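MINUTES OF THE MEETING OF THE BELLBY PUBLIC LIBRARY USERS' FORUM

Held in the Griltia Room, Bellby Library, March
Meeting opened at 6.30 pm

Chair: Cheng-en Liao

1. Apologies and minutes of the previous meeting

Apologies were received from the branch manager and from the schools liaison officer. The minutes of the previous meeting were agreed as a correct record, subject to one change: under item 5, "reading room" should read "reference room".

2. Matters arising

2.1 The replacement blind for the south window has been delivered and awaits fitting.

2.2 The Chair had written to the bus company about the stop on MacRitchie Road. A reply had been received stating that the shelter would be repaired but the stop would not be moved. Members asked that the letter be placed on file.

3. Opening hours

The Forum considered the returns from the winter survey, to which 517 readers had replied. The strongest request was for a later closing time on one evening in the week. The deputy manager explained that the present staffing would allow an extension to 8 pm during term time only. A member asked whether the children's library could close at the usual hour on that evening — the deputy manager thought that it could, and would confirm.

Agreed: that a trial of the later closing time be put to the Library Service for the summer term.

4. Lost property

4.1 The deputy manager reported that the cupboard behind the enquiry desk was full. Gloves, scarves and umbrellas made up most of the contents. Items are at present kept without any fixed limit and are not labelled with the date of finding.

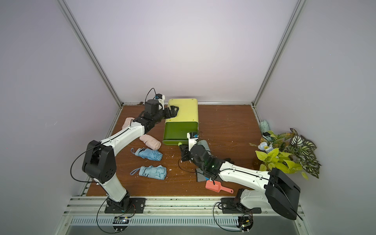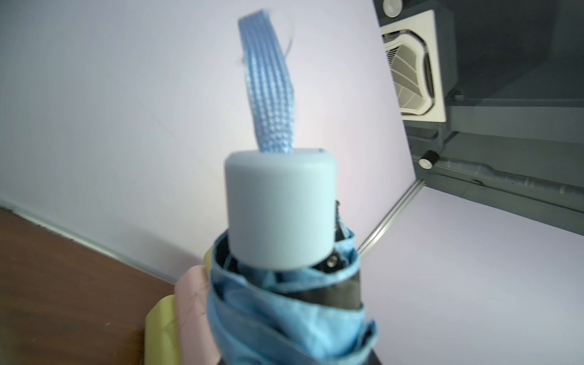 4.2 It was proposed that each item be labelled on the day it is handed in and held for 3 months, after which it would pass to the Prurnora charity shop. Keys, bank cards and telephones would continue to be dealt with separately. One member considered the period too short for readers who visit seldom. After discussion the proposal was carried, with one vote against.

5. Large print stock

Almost 1,000 large print loans were made in the last quarter. The Forum noted that the lower shelves are difficult for many borrowers to reach, and asked that the bottom row be left clear when the section is next rearranged. A further 40 titles are on order, chiefly crime and family stories.

6. Any other business

6.1 The hot water in the public lavatory is again running cold by the afternoon. The deputy manager will report the fault.

6.2 A request for a second newspaper table was deferred until the new floor plan is available.

7. Next meeting

The date will be posted on the noticeboard in the entrance hall. Items for the agenda should reach the Chair a fortnight beforehand.

The meeting closed at 7.50 pm.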